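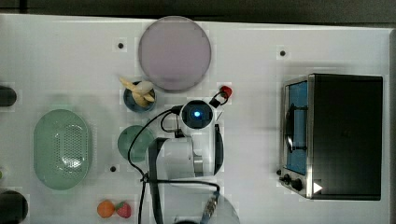 Zomside Play Library lends toys, games and learning sets to families, childminders and nurseries across Levisau and the villages nearby. We were founded by parents and early years teachers who believed that good play materials should be within reach of every household, whatever its income. Our pretend kitchen sets remain the most requested part of the collection, and it is easy to understand their appeal: a blue bowl, a sea-green plate, an oval colander and a yellow toy food that looks like a peeled banana are enough to begin a long afternoon of cooking and serving. Members may borrow up to 6 items at a time, and most loans may be renewed once.

Our catalogue now holds 1,929 items, from rattles and stacking cups to floor puzzles and board games for older children. Each item is checked, cleaned and bagged on its return, and any missing pieces are noted on the loan card. We ask families to tell us about a breakage when they bring a set back. There is no charge for ordinary wear.

Our Work with Schools

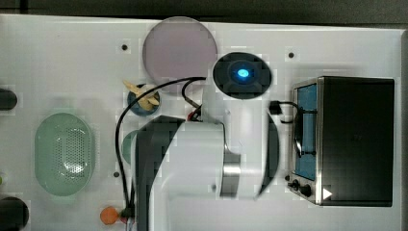 The library supports 60 nurseries and primary schools through its termly loan scheme. Staff choose a theme in advance, such as the home, the farm or the high street, and the boxes are delivered to the school in the first fortnight of term. Larger items can be requested separately. In a home corner, a toaster oven with knobs beside it, set on a plain white table with the green colander across from it, gives children something to talk through together: what goes in, who is hungry, how long it will take. Each box comes with a short guide for staff, listing useful words for the theme and ideas for children who are new to English.

Training is also available. Our sessions for childminders and teaching assistants are held at the Raptis Building on Mill Street and cover play and early speech, sharing and turn-taking, and the use of toys with children who have additional needs – a subject on which we receive more enquiries each year.

Our Approach to Choosing Toys

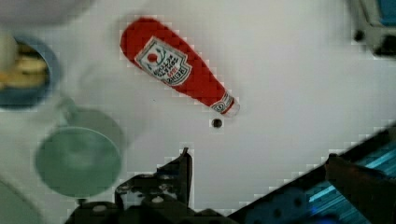
We select materials that children can recognise from their own daily lives. Before a new range is added, it is tried by families with children of different ages, and their comments are kept with the catalogue entry. Familiar packaging matters more than many adults expect. A red ketchup bottle with a white label and a small tomato on it can be named by a child who cannot yet read a word, and that first naming is often the start of a longer conversation. We avoid sets with very small parts for children under three.

The library makes about 3,000 loans a year. Membership fees meet part of our costs, and the remainder comes from training income and from the Elumora Fund, which has supported our work with schools since the scheme began. Families who would find the fee difficult are invited to speak to a member of staff in confidence. New members are welcome throughout the year, although the library closes for stocktaking in April.

Contact us | Join the library | © Zomside Play Library | Back to top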